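Workshop > Fasteners and Fittings > Hex Keys, Socket Screws

Socket Head Screws: Fitting, Removing and Keeping Them Serviceable

Notes by Bradley Penrose, with additions from Vlasta Říha. Covers M3 to M8 and the common inch sizes up to 1/4 in.

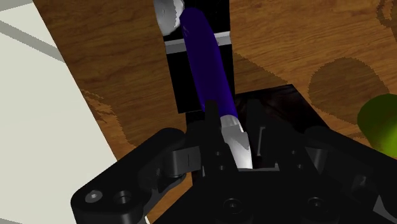 Match the key to the screw

Most rounded sockets come from the wrong key. Inch and metric keys overlap closely enough to enter each other's sockets, and a key that enters is easily taken for a key that fits.

Standard socket cap screws take these keys:

M3: 2.5 mm
M4: 3 mm
M5: 4 mm
M6: 5 mm
M8: 6 mm
No. 8: 9/64 in
No. 10: 5/32 in
1/4 in: 3/16 in

Button head and flat head screws of the same thread take a smaller key. An M3 button head takes 2 mm, an M5 takes 3 mm, an M6 takes 4 mm. The socket is also shallower. Neither type should be used where a joint will be taken apart often or tightened hard.

Two pairs are close enough to interchange in practice: 5/32 in measures 3.97 mm against 4 mm, and 5/16 in measures 7.94 mm against 8 mm. The dangerous ones are 3/32 in (2.38 mm) in a 2.5 mm socket and 3/16 in (4.76 mm) in a 5 mm socket. Both go in, both turn a loose screw, and both round out a tight one. Keep the inch and metric sets in separate holders. Paint on the long arm works as a marker. Paint on the tip does not, as it fills the clearance.

Clean the socket first

A socket packed with grit lets the key in only part way. Pick it out with a scriber or a bent needle and blow it clear. Wear glasses. Paint in the socket of outdoor furniture or a gate hinge can be softened with stripper on a cotton swab, left for 18 minutes and scraped. Push the key in until it bottoms, then tap the end once with a light hammer. If the key still rocks, stop and check the size again.

Ball ends

The ball end is for running a screw in or out at an angle. It touches the socket over a narrow band and should not be used for the last quarter turn of tightening or the first quarter turn of loosening. Use the plain end for both. A ball that snaps off at the neck in a 2.5 mm socket is usually flush with the head and has to be worked out with a magnet or a pick. Drilling is slow work, the key being harder than most bits.

Wear on keys

A worn key has rounded corners for the first 2 mm or so of its length. Grind the end square on a bench wheel, dipping it in water every few seconds. Blue color on the steel means the temper is gone at that point and the grinding has to continue past it. Ball ends cannot be restored this way. Cut the ball off and keep the key as a short plain one.

Keys supplied with flat-pack furniture are soft. They are adequate for the one assembly. For a bed frame or a desk that will be moved between apartments, use a proper key and throw the supplied one out before it gets into the good set.

Tightening

For plain black alloy cap screws (class 12.9), threaded into steel, lightly oiled, moderate figures for home use are:

M3: 1.5 N·m
M4: 3.5 N·m
M5: 7 N·m
M6: 12 N·m

Where the maker of the equipment gives a figure, use that one. Reduce these by at least a third in aluminum. In plastic or wood inserts, ignore the table and stop when the head seats firmly.

Stainless screws are weaker than the black ones, and the socket deforms sooner. They also gall. A stainless screw in a stainless nut can seize half way down and will then have to be cut. Put anti-seize on the thread, turn slowly, and do not use an impact driver.

With four or more screws on one plate, start all of them by hand before tightening any. Bring them to light contact in a diagonal order, then go round again in the same order at full torque. If the last screw will not start, the others are too tight. Back them off two turns and shift the plate.

Thread engagement

In steel, the screw should enter the hole by at least its own diameter. In aluminum allow one and a half to two diameters. An M5 screw in an aluminum bracket therefore needs 8 to 10 mm of thread. To check, push a thin rod to the bottom of the hole, mark it at the surface, and compare with the screw less the thickness of the part being clamped. A screw that bottoms in the hole feels tight and clamps nothing. This is a common reason for a rattling handle or a loose vise jaw. Fit a shorter screw or a washer.

Threadlocker

Medium strength (usually blue) suits most work of M6 and over. For M3 and M4 use the low strength grade. One drop on the leading threads is enough. Degrease both parts with isopropyl alcohol and let them dry. Most products need a full day to cure at room temperature, longer in an unheated garage. Keep all grades away from acrylic and polycarbonate, which they can crack.

The loose screws on our bench vise were done on Thu 3 January with medium grade and had not moved when checked in June.

Removing a tight screw

Work through the following in order.

1. Clean the socket and seat the key fully.
2. Apply penetrating oil at the edge of the head and leave it overnight.
3. Strike the head squarely with a punch of nearly the same diameter. Three or four firm blows are enough to break a corroded seat.
4. Turn slightly in the tightening direction, then loosen.
5. Heat the head with a soldering iron for small sizes or a heat gun for large ones. Wipe off all penetrating oil before doing this. Heat also softens threadlocker. The high strength grade may need 250 °C, well beyond what paint, seals and most plastics will stand.

Use a T-handle or a bit in a ratchet in preference to a length of pipe over a short key. A key that breaks under a pipe releases the hand toward whatever is behind it.

Removing a rounded screw

If the socket is rounded but the head stands clear, grip the outside with locking pliers. Cap screws often have a knurled head and hold well.

If the head is recessed, drive in a Torx bit one size larger than the socket. For a 4 mm socket try T25, then T27. The bit should need a hammer. Use an old one, as it may not survive. A left-hand drill bit is the next resort, and often the screw backs out before the head is through. If it does not, drill to the diameter of the thread until the head comes off, lift the part away, and turn out the remaining stud with pliers.

Screw extractors below M5 break easily and leave a hard fragment in the hole. Gyula Pálfi, who did repairs for many years at Turkus, advised against owning the small ones at all.

Rust and finish

Black oxide gives almost no protection outdoors or in a bathroom. Zinc plated screws last longer in a shed. Use A2 stainless for general outdoor work and A4 near salt water. Fill upward-facing sockets with grease, or with a plastic cap if they will be seen. A socket holding rainwater through one winter can lose enough metal to make the key useless.

Storage

Sort by thread first, length second, head type third. Length is measured from under the head on cap and button types, and over the whole screw on flat heads. A strip of wood with tapped holes in M3, M4, M5, M6 and M8 fixed to the front of the shelf identifies strays in a few seconds. Discard any screw with a rounded socket on removal.

Reader notes

Elsa Kristiansen: Valve grinding paste on the tip of the key adds grip in a slightly worn socket. Clean it out afterward.

Catherine Chisholm: For flat-pack cam bolts with a hex end, 4 mm bit in a screwdriver handle. The clutch on my drill was still too strong at its lowest setting and split the panel.

Vlasta Říha: On older inch machines check for 9/64 in before forcing 3.5 mm. The difference is small, but the 9/64 in key is the larger.

Filed under: hex keys, seized screws, threadlocker, torque | 3,017 views | 233 saves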